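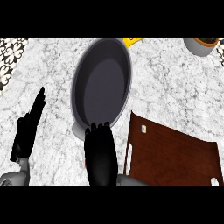

Fuvidby is a collection of home-cooked meals written down by people living with kidney disease and by the families who cook with them, and we are so happy to be sharing version 2 with everyone who has been asking for it! It grew out of the supper notebooks kept by members of Akande Kidney Friends, where people had been swapping low-salt dinners by hand for years. Each record holds a recipe, the changes the cook made to suit a kidney diet, and a note on how the meal went down at the table. Equipment is in there too, in the plainest words we could find, so a dark gray frying pan with a thick rim, like the one at the top of this page, goes in as "frying pan" and nothing more. Brand and price stay out.

Released May 19, 2024
Maintained by Akande Kidney Friends, Faner branch
Data lead: Asabe Chukwu
Questions and corrections: Kelechi Bassey

What you get

The download has a recipe file, a meal log file, a word list and this README. The recipe file holds 50 recipes. The meal log is where the real life is — it has an entry for each time a household cooked one of those recipes and wrote to us, and 80 households took part. Some wrote after nearly every meal, some sent a single line and then moved house. We kept them all.

Everything is plain comma-separated text in UTF-8. You can open it in any spreadsheet program, and several of our members do just that on the family computer. If you use Arkel, there's a ready-made import profile in the tools folder. You don't need Arkel for anything, it just saves some clicking.

recipes.csv
meal_log.csv
word_list.csv
tools/arkel_profile.txt
README.txt

Why we made it

Anyone who has come home from a first meeting with a renal dietitian knows the feeling of opening the kitchen cupboard and not knowing where to start. The printed sheets list foods to watch. What our members wanted was supper! They wanted to know what somebody else did with the family stew when the stock cubes had to go, and whether the kids ate it. Ayodele Uzor started typing up the notebooks in January so that people who can't get to the branch evenings could read them, and once the pages were in a table, students and app builders began to ask for copies. So we tidied it up properly.

We hope the collection will be useful to support groups, cooking teachers, people who study how families adapt to a new diet, and anyone building tools that help with meal planning. We'd love to hear from all of you.

What it is not for

Please don't use Fuvidby to set anyone's diet. Kidney diets differ a great deal from one person to the next, and a dish that suits one member may be quite wrong for another. A recipe being in the file means a member cooked it and wanted to share it. It has not been approved by a doctor or dietitian, and we have left out potassium, phosphorus and sodium values on purpose. The first version had a column of them copied from packets and old cookbooks, and they disagreed with each other so often that Asabe took the column out. If your project needs nutrient values, please work them out from a source you trust and say in your own write-up which one you used.

The recipe file

Every recipe has 17 fields. Most explain themselves. The ones people write to us about are listed below.

recipe_id
A short code that never changes. If a recipe is withdrawn its code is retired and won't be used again.

title
What the family calls the dish. We kept household names, so you'll find "Auntie's Other Rice" as well as "Baked Fish." Spelling is the cook's own.

base_dish
The dish it started from, in our words, matched to the word list. Use this one for grouping, never the title.

changes
Free text. What was swapped, left out, soaked, rinsed or boiled twice. This is the best column in the whole collection and we're very proud of it. Read a few before you write any code, you'll see how much is packed into one sentence.

equipment
Taken from the word list and separated by semicolons. Blank means the cook didn't say. It doesn't mean the dish needs nothing.

hands_on
Either "short," "medium" or "long," as judged by the cook. We tried minutes in the first version. People hated it, and half of them answered "depends."

tiredness
Could the cook manage this on a bad day? Values are "yes," "with help," "no" and "not said." Temitope Briggs suggested this field after a long stretch of dialysis evenings, and it has turned into the one members sort by first.

keeps
Free text on leftovers, copied from the cook. Please treat it as a note from a neighbor, and follow normal food safety advice.

source_note
Where the cook learned the dish, if they wanted to say. Names of relatives have been replaced with the relationship ("my mother-in-law," "a cousin").

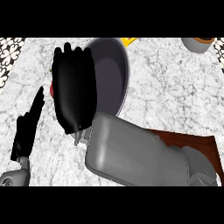
The meal log also records where the cooking was done, under a field called setting, and this is the part we rebuilt from scratch for version 2. It matters more than we expected, as a shared kitchen or a tiny one changes which dishes people will even try. The old list asked for floor space and worktop length and was mostly left blank. Now there are just the room, who shares it, and the surface, with surface being a single plain word. White marble with soft gray veining, as on the countertop here, would go in as "stone," and so would slate or granite. Please don't read anything about income into it. We ask only to find out whether a cook has a spot for rolling dough, and we may well fold it into a yes or no next time.

Other fields in the meal log

log_id and recipe_id
The second one ties the entry to the recipe file.

household
A random code. Codes were drawn fresh for this version, so you can't link households between version 1 and version 2. That's deliberate.

season
Dates were turned into seasons before release. It's coarse, but it still shows the lovely jump in soups.

eaters
"Cook only," "two," or "more." We don't give ages.

liked
The cook's own summary: "would make again," "maybe," "no," or blank. One entry reads "no, but my brother would," and that one is coded "maybe" with the full sentence kept under remarks.

remarks
Free text, lightly edited. See the next part.

How the words were edited

Kelechi and Oluwaseun Dauda read every line separately and then compared. They took out names, phone numbers, street names, clinic names and anything about a person's treatment that went past what the cook had agreed to share. Removed text is marked with the word REMOVED in capitals. Spelling and grammar were left alone apart from a few places where a slip changed the meaning, such as "salted" for "unsalted" (we checked those with the cook, every one!).

Some members wrote in other languages or mixed them. Those entries carry an English version in remarks, and the original wording is kept in remarks_original. The translations were made by members and checked by the cook where we could reach them. If you find one that sounds stiff, it probably is, and we'd be glad of a better version.

Consent

Each household signed a form covering public release of recipes and meal notes. The form was read aloud for anyone who wanted that, and it came with a cooling-off period. People can still ask to be taken out. When that happens we remove the rows and put out a small update, so please check for a newer copy before you publish, and delete older ones once you've moved over.

Known problems

Fish is heavily represented because several very keen cooks live near the Faner market. Breakfast is thin. Desserts are thinner, though Temitope is working on it and has been sending us rice puddings.

People wrote in more often when a meal went well. You should expect "would make again" to look rosier than real life.

Children are under-described. We chose to keep it that way.

The word list doesn't separate a pot from a casserole dish. Members use the words differently and we couldn't settle it — if you need that split, go back to the changes text and see what the cook says.

A few recipes mention a salt substitute. Many of these contain potassium and can be dangerous for people with kidney disease. We flagged every mention we found with CHECK in the changes field. Please keep that flag if you reuse the text. It's the one thing we ask for in capital letters.

Using and sharing

You may copy, adapt and republish the files for any non-commercial purpose as long as you name the collection and keep the CHECK and REMOVED marks. For commercial use, write to us first. We've said yes before and we're friendly.

Suggested wording for credit:
Fuvidby, version 2. Akande Kidney Friends, Faner branch.

Sending us something back

Corrections are very welcome, and so are new meals. If you cook one of these dishes, tell us what you changed and who ate it. A paper form is fine, a scribbled note is fine, and branch members can hand theirs to Ayodele at any supper evening. Please put the recipe_id at the top if you know it. New entries are being collected for the next version now, and breakfasts go to the front of the line!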